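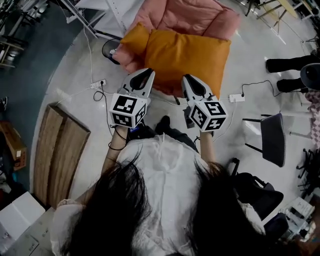

Home Talks Past talks Speakers Contact

Looking after pillows, cushions and bedding
Speaker notes, Vasanthi Iyer
Trevenstead, 15/09/2021

Notes are in the order I'll give them. Lines in brackets are for me.

Opening

Thank Ilango Kaimal for the invitation and for sorting out the hall. Say who I am: I ran the linen room at a hotel in Rutport from 2000 until it closed, and I now do repairs and recovering from home in Vasavbridge. I'm not a scientist and I don't sell bedding. Most of what I know comes from washing other people's pillows.

Tonight is mainly pillows and cushions, then duvets, then a bit on storage. Questions at the end, but stop me if I use a word you don't know.

(Check the people at the back can hear before going on.)

What is inside

Start with the label. Ask people what theirs at home are filled with. Most won't know, and it matters more than the cover does.

Polyester hollowfibre. Cheapest and most common. Light, washes well, dries quickly. Goes lumpy in time. Once the fibres have balled up inside there isn't much you can do except open the case and pull them apart by hand, and it's a slow job.

Feather, or feather and down. Heavier, holds its shape better, lasts longer if looked after. Will go through a washing machine in most cases but takes a very long time to dry. The outer case is a close-woven cotton, and if that case wears thin the quills come through. When you feel one, pull it from the inside out if you can. Pulling it through from outside makes the hole bigger and another will follow it.

Foam. Don't put it in the machine. The cover usually comes off and can be washed. The foam itself gets a wipe and a good airing, well away from a radiator. Old foam that has gone crumbly or yellow and sheds dust needs to go.

Wool. Less common for pillows, more common in toppers and some duvets. Airs beautifully. Follow the label to the letter on washing, and if there's no label, assume cool water and no spin to speak of.

Kapok turns up in old cushions, and people bring me these thinking they are feather. Squeeze it: kapok is silky and has no quills. It doesn't like being soaked. Air it, beat it gently, recover it.

(Pass round the sample bags here. Remind people not to open the down one. Last time in Rutport I was picking it off the curtains.)

Washing a pillow

Take off the pillowcase and the protector. Look over the seams. Any gap gets stitched before the pillow goes near water. A few stitches now save you clearing a drum full of feathers later, and possibly an engineer's bill.

Two pillows at a time balance the drum better than one. If you only have one to wash, put a couple of towels in with it. Check they have room to move. If you have to push the door shut with your knee, it's too full.

Use less detergent than you would for a normal load. Liquid, not powder, for feather. No fabric softener on anything filled. Run an extra rinse. Press the pillow when it comes out, and if you see suds, rinse it again.

Temperature: go by the label. People always ask about dust mites. A hot wash deals with them better than a cool one, but a hot wash on the wrong filling will finish the pillow as well. If allergies are the worry, a good protector that can be washed hot and often will do more for you than boiling the pillow twice a year.

How often? A couple of times a year is plenty for the pillow itself if it has a protector on. Protectors every month or so. Pillowcases weekly.

Drying

This is the part people skimp on. Spend a few minutes here.

A pillow that feels dry on the outside can be damp in the middle for another day. Damp feathers smell, and you'll know the smell once you've met it. In the tumble dryer use a low heat and take the pillow out every so often to shake it and break up the clumps with your fingers. Clean tennis balls in the drum help. They make a racket, so don't do it when somebody is trying to sleep.

On the line, lay pillows flat over two lines if you can. Hanging a feather pillow from one corner sends everything to the other end. Turn it. Bring it in before the dew comes down.

May is my favourite month for doing the lot. There's usually enough wind and it's not so hot that things get baked on one side. I do mine then and put the winter duvet away in the same week.

To test it, hold the pillow against your cheek for a bit. If it feels cool in the middle, it isn't ready.

Sofa and chair cushions

Different from bed pillows because the cover gets the wear and the inside gets neglected.

Unzip the cover, turn it inside out and shake it outside. Wash it with the zip closed. Check the piping first if it's a different colour from the rest, because piping is often a cheaper cloth and the dye runs. Test by pressing a wet white rag on a hidden bit of it.

Strong colours fade in a window. If you have yellows, reds or deep blues on a window seat, turn them over weekly and swap them about. They'll still fade, but evenly.

Velvet: steam it from the back, never put an iron flat on the front. Brush it in one direction when dry.

Put covers back on while they're very slightly damp, if the label doesn't forbid it. They pull on easier and the creases drop out. Only do this with a polyester inner.

Size. The inner should be a little bigger than the cover. A cushion that looks tired in the shop window sort of way, with empty corners, often just needs a bigger inner. I buy mine from Rao on the Vasavbridge market. They'll cut foam to measure too, if you take a paper pattern. Take the old cover with you as well as the pattern.

(Show the two blue ones, same cover, different inners. Let people handle them.)

Duvets

Most home machines won't take a double. If you can't get your arm in on top of it, take it to the launderette and use the big machine. The one in Trevenstead is nine pounds for a full load, or it was when I last went. Sit with it. Bring a book.

Feather and down duvets have stitched pockets. After washing, go along each pocket and work the filling loose with your fingers. It takes an evening. I do it with the radio on.

On spills: deal with the cloth and leave the filling alone. Push the filling back away from the stained part, hold the empty bit of case in your fist with a rubber band around it, and wash only that bit in the sink. Works on pillows too. Somebody showed me this in my first week at the hotel and I used it nearly every day after.

Turn a duvet end to end now and then. The end by your chin gets most of the wear and most of the face cream.

Airing

Don't make the bed the minute you're out of it. Fold the duvet back to the foot, open the window a little, have your breakfast, then come back to it. At the hotel we stripped beds first thing and did the bathroom while they aired.

Plump pillows by pushing the two short ends together a few times, then turn and do the long sides. Hitting them in the middle does nothing useful, though I understand why people do it.

When to give up

The fold test. Fold a pillow in half and let go. A feather one should open out slowly. Polyester should spring back. If it lies there folded, it's done.

Polyester pillows last me a couple of years. A good feather one can go some 36 months before it needs attention, and then I'll top it up and it carries on. I have one that was recased nine years ago and is still on my own bed.

Old pillows don't have to go in the bin. Ring the animal rescue and ask. Some take polyester ones for kennels, many won't take feather. Fillings can be used to plump out floor cushions or draught stoppers. Feathers, if they are only feathers, can go in the compost a thin layer at a time. Wet them first or they'll be in next door's garden.

Storage

Clean and fully dry before they go away. Cotton bags, or an old duvet cover with the end tied. Plastic holds the damp in. Vacuum bags are fine for polyester over a short spell but I wouldn't keep down in one all summer.

Off the floor, away from outside walls. The top of a wardrobe is better than under the bed. Cedar or lavender if you like them, and check for moths anyway.

Don't put anything heavy on top. The suitcase goes somewhere else.

Questions

Likely ones: yellow stains, bamboo, what I think of memory foam, whether an old eiderdown can be saved. For eiderdowns, ask them to bring it to me and not to wash it first.

Repair table is by the kitchen door until we lock up. Needles, thread and a few lengths of ticking on it, help yourselves. Ilango has the sheet for anyone who wants to join the recovering class in Vasavbridge. Bring your own scissors.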